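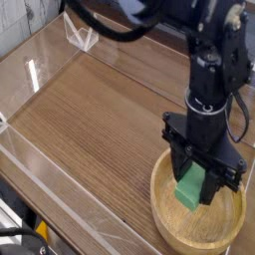
A round wooden bowl on a wooden tabletop.

Prakbridge council says its kitchen scraps trial will cut household landfill by up to 90 per cent. It has not said how it got there.

The trial starts in August with 568 homes in the Dralitz estate. Each gets a benchtop caddy and a weekly green bin pickup, while the red bin goes fortnightly. Residents will pay $10 a month after the first five months.

Cr Ashok Prajapati called the target "ambitious but fair". Asked for the modelling, his office sent a two-page flyer - mostly about banana peels.

Dralitz resident Sevim Çınar has composted in her backyard for years and doubts the sums. "Nappies don't go in the caddy," she said. "That's half my daughter's bin."

Contractor Tiwari did not respond to questions about where the scraps will be processed.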